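Chapter 6
Evaluating a Packaged Pick-and-Place Kit

After working through this chapter, you should be able to:
- read the data sheet of a packaged arm-and-hand kit and separate rated values from working values
- lay out a small bench test with soft blocks and open bins
- judge whether a single arm placement can serve both a table and a rack
- write an acceptance clause that a supplier can be held to

6.1 What is being bought

The earlier chapters treated the arm, the hand and the controller as separate purchases. Many small plants do not buy them that way. They buy a kit: one arm, one hand, one controller, the software that ties them together, and a service term. The kit has one part number and one support line. The buyer gives up some choice and gets a shorter start-up.

The case used through this chapter is the Purora kit, sold by Cheon and installed at the Olside works. Olside packs light goods into open plastic bins and wanted to know whether a kit with a multi-fingered hand could move soft items between a flat table and a roller-track rack. The kit arrived in March. The order covered 2 hands of the same type, one fitted and one held as a spare, and a service plan with a response window stated in working hours.

A multi-fingered hand costs more than a two-jaw gripper and has more joints to maintain. Its case rests on variety. If the plant handles one rigid part all year, the two-jaw gripper is the better purchase. If the items change in size, or give under pressure, the fingers can close around them without a new set of jaws. Section 6.4 returns to the cost side.

6.2 The test bench

A bench test should use the furniture the work will use. A supplier's demonstration table is usually matte, level and well lit. Plant tables are often bare metal. Polished or brushed steel returns reflections of the item placed on it, and a vision system that segments by color may read the reflection as part of the item. The test should therefore include at least one bright item on bare metal, and the lamp positions should be those of the normal shift.

Foam blocks are a good first item. They are light, cheap and forgiving of a poor grasp, and their yellow makes errors of segmentation easy to find in the logs. Set them well apart, and vary their angle to the table edge so that the planner cannot rely on a single approach.
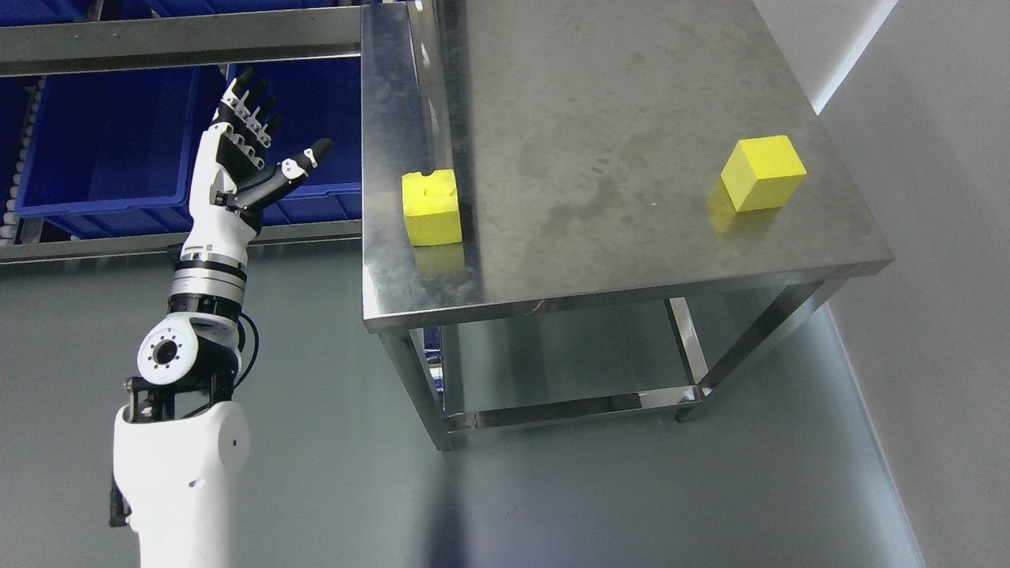

6.3 Reach, clearance and the grasp

Reach on a data sheet is measured from the base axis to the wrist flange, with the arm straight. Working reach is less. The hand adds length, but the arm cannot be used at full extension without losing the ability to turn the wrist. The test plan at Olside marked the usable zone on a floor drawing before any program was written, and both the table and the nearest bins had to fall inside it.

Clearance is checked next. Three places deserve attention:
- the table lip, where the back of the hand may strike on a low approach
- the rack rails, which stand between the arm and the bin
- any cable that loops outside the arm, which needs room at every elbow angle in the program

The grasp itself is graded on the hold. With a soft block, the fingers should wrap the sides while the palm takes part of the load. A grasp that uses only the fingertips may pass a lift test and fail on a fast turn. Grip force is set from the low end upward, and the setting is recorded with the item name.

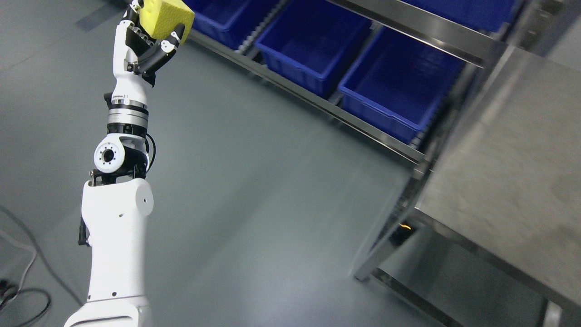

Figure 6.2 Yellow block held in the hand, with the bin rack and steel table behind.

The Olside plan called for 300 transfers per item type. A transfer was scored as complete only when the item lay fully inside the intended bin and the hand had cleared the rim. Items dropped and picked up again were scored as failures, even where the software recovered unaided. Buyers should state this rule in writing, as suppliers commonly count a recovery as a success.

6.4 Fault codes and service

The kit's manual lists its fault codes by subsystem. Code 3011 reports a finger joint that did not reach its commanded position. With soft items the code can be misleading: a finger stopped by foam gives the same signal as a finger stopped by a worn linkage. Run the hand empty through its full range before calling for service. If the code returns with nothing in the hand, the fault is mechanical.

The annual service plan was quoted at $2,480. It covers the arm, the controller and software updates. Finger covers and cables are treated as consumables and billed separately. The competing offer from Penano included consumables but limited site visits, so the two quotes could not be compared until both were restated on the same terms. Table 6.1 gives the restated items, and Problem 4 at the end of the chapter asks for the comparison over the full service term.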